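Setting up the Prekness two-finger gripper kit for table work

The Prekness kit is a two-finger gripper with a small camera at the wrist, sold with a mounting bracket, a control box and the Tindex teaching software. It fits most light arms. These notes cover the part between bolting it on and running a first pick, the part the printed guide goes through quickly. Read them once before you start. If the arm is already up and running, set aside an afternoon for the whole job.

What you need

The gripper and bracket
The control box and its cable
The hex keys from the kit, plus one longer key of your own
A laptop with Tindex installed
A table that doesn't rock
A plain cloth cover for the table
Colored tape
A few light objects to practice on

The short hex key in the kit works, but it is awkward once the bracket is on the arm. A long one with a ball end saves some knuckles.

Step 1. Mount the bracket

Switch the arm off and wait for the joints to lock. Hold the bracket against the flange and start all the screws by hand before you tighten any of them. Then go around in a cross pattern, a little at a time. The screws should be snug. If you lean on them you can pull the thread, and the replacement bracket has to be ordered separately.

Check that the camera cable leaves on the side away from the elbow. It is easy to mount everything the wrong way around and only find out when the arm folds and the cable goes tight.

Step 2. Run the cable

Leave slack at every joint. Move the arm by hand through its full reach and watch the cable as you go. If it pulls straight at any point, give it more. Use the soft straps and keep the hard zip ties in the drawer, as you will be opening the straps again after the first week.

The cable in the kit is long enough for an arm on the same table as the control box. If your control box sits on the floor, buy the Fankhauser extension at the same time. I ran mine without it for a while and had to keep the box on a chair.

Step 3. Prepare the table

Pull the cover flat and tape it down underneath, out of sight of the camera. A dark or mid-tone cloth with no pattern is best. White cloth throws back the overhead lights and the picture on the laptop washes out.

Mark a home spot with tape. It should be a small square, in a color that stands out from the cloth, in a place the gripper can reach without stretching. You will come back to it in every step after this one.

Step 4. Check the camera view

Open Tindex and go to the live view. Bring the arm over the table with the gripper pointing forward and slightly down. Both fingers should show at the bottom of the picture, one at each side, with the home spot between them.

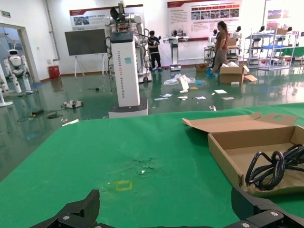

Siu-fong Siu
Setup guides | Updated in March

A view like this one is good enough to work with. The yellow square sits near the middle of the green cloth and there is clear space on both sides of it. The right finger looks larger than the left, but the fingers don't need to match in the picture as long as you can see both of them.

A busy room behind the table is fine. Tindex lets you draw a work area over the live view, and you should set its top line at or just below the far edge of the table. Anything past the line is ignored when the software looks for objects. Do the same at the sides if you keep a parts box on the table. An open box with a coil of cable in it has plenty of dark curves, and the object finder may try to make something of them.

Look at the cloth too. Scuffs and specks close to the home spot can be picked up as small objects. Raise the minimum object size in the settings until they drop out of the list, or shift the cloth and tape a new square on a clean part.

Step 5. Set the finger travel

Open the gripper all the way and save that as the open point. Then close it slowly until the pads just touch and save that as the closed point. Do this with nothing between the fingers. If you skip the closed point, the motor keeps pushing and the control box shuts down with error 7. To clear it, hold the reset button for 5 seconds and start the step again.

Leave the grip force at the factory setting for now. It is low, and light objects may slip, but you want slips at this stage more than you want crushed boxes.

Step 6. Teach the first pick

Place a light object on the home spot. Press Teach, guide the arm down by hand, close the gripper from the screen, lift, and press Save. Then put the object back and press Run at the slowest speed. Keep a hand near the stop button.

Do this 3 times with the object turned a little differently each time. Tindex uses the saved runs together, and with only one of them it tends to miss as soon as the object is turned.

If the gripper comes down to one side, the camera offset is wrong. Go back to the live view, pick Offset, and follow the arrows until the cross sits in the middle of the square. If it comes down too high, check the table height you typed in. Mine was off by the thickness of a folded hem.

What I would buy and what I would skip

The basic kit is enough for table work. The spare finger pads are worth having, as the first set wears at the tips. The Prorbridge network adapter is only useful if you want to run the arm from another room - I have one and it stays in its bag. The tool case is nice, but it costs over 300 dollars and holds nothing a plain toolbox can't.

Support answers by email. I wrote on a Friday with a question about the offset screen and had a clear reply the next working day, with the right page of the manual attached.

Before you pack up, move the arm to its rest position, close the gripper, and save the project under a new name. Tindex writes over the old file without asking.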